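4. Evaluation of the Gratlow kit

By Irfan Janjua
December

We tested the two-arm Gratlow kit on picking and placing small parts. Each arm carries its own gripper, and both work over one shared table. We ran 600 trials with the default settings – 368 of them with wrist views as the main input.

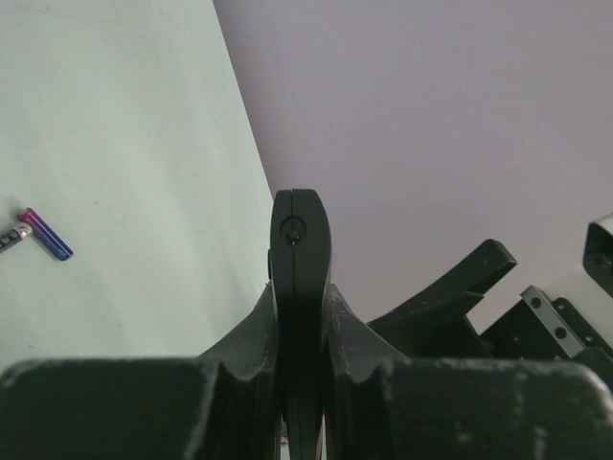
Photo: I. Janjua / Judlow

Figure 4. Wrist view with two small cylindrical parts lying end to end, left of the gripper finger.

Parts that touch were the harder case. The kit's software often read a touching pair as one long object and set the grasp point at the joint. Adding the fixed view (Figure 5) helped with this, at the cost of a slower cycle.

Figure 5. Fixed view of the table, with both arms and four small parts between the grippers.

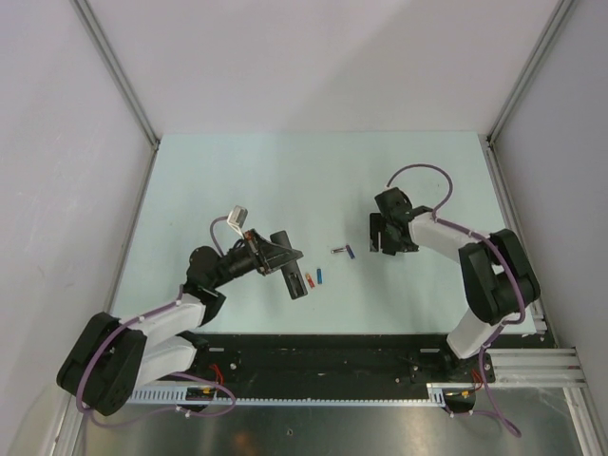
4.2 Setup time

Setup took two people one afternoon.

Related articles
Gadosow gripper pads: a wear study
Cable routing on the Morelli bench cell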